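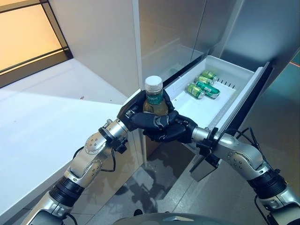
Kitchen Bench Tips: Trying Out Hands on Bottles and Cans

Posted 2020-10-04 in Workshop and Kitchen

I spent most of September swapping hands on and off the same pair of arms, and a kitchen is a much meaner place to compare them than my workbench ever was. Everything is shiny, everything rolls, and the fridge drawer sits lower than you want it to. So these are my notes, in no special order, for anybody else doing this at home or in a borrowed kitchen.

Start with a drink bottle. I know everybody starts with a foam block, but a bottle gives you a hard cap, a soft middle and a slippery label all in one go (and it costs next to nothing). Leave it full for the first day. An empty one gets knocked over if you so much as breathe on it, and you'll end up blaming the hand.

The Flullura hand was my favorite for bottles. Five fingers, a nice long thumb, and it closes slowly enough that I can hit stop before anything gets crushed. The Renov two-jaw gripper is quicker and I never had to retune it, but it squeezes in just two spots and the bottle dents right there. For boxes I'd still grab the Renov every time!

Set the thumb before you set anything else. I wasted a whole evening fiddling with finger speed on the Urkden controller when the thumb was opening too late and nudging the bottle away. Get it out wide first, bring the palm in, then close.

With two hands, let one of them be the boss. Mine kept fighting each other until I dropped the grip force on the second hand to 22 on the Urkden slider (it's just a number on the slider, don't go looking for units).

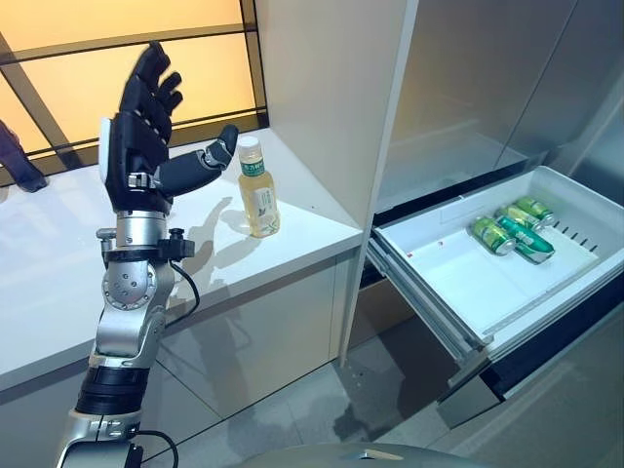 Cans are another story. Lying down in a fridge drawer they roll as soon as a fingertip touches the side, so come in from above and go for the one with the most room. Pull the drawer out all the way before you begin. I also bump the drawer with my hip more than I'd like to admit, so check that it's still fully open between runs.

Give your cables some slack, then move each arm to its farthest reach by hand and look again. Hook-and-loop ties beat zip ties here, you'll be redoing them constantly.

On cameras, I tried the Pinheiro at 10 frames a second to save disk space and went right back up. Glossy counters and steel doors throw reflections all over, and closing the blinds helped me more than any setting did.

My log is up to 619 grasps now, almost all of them bottles. Cans are next, with softer fingertips if the package ever shows up.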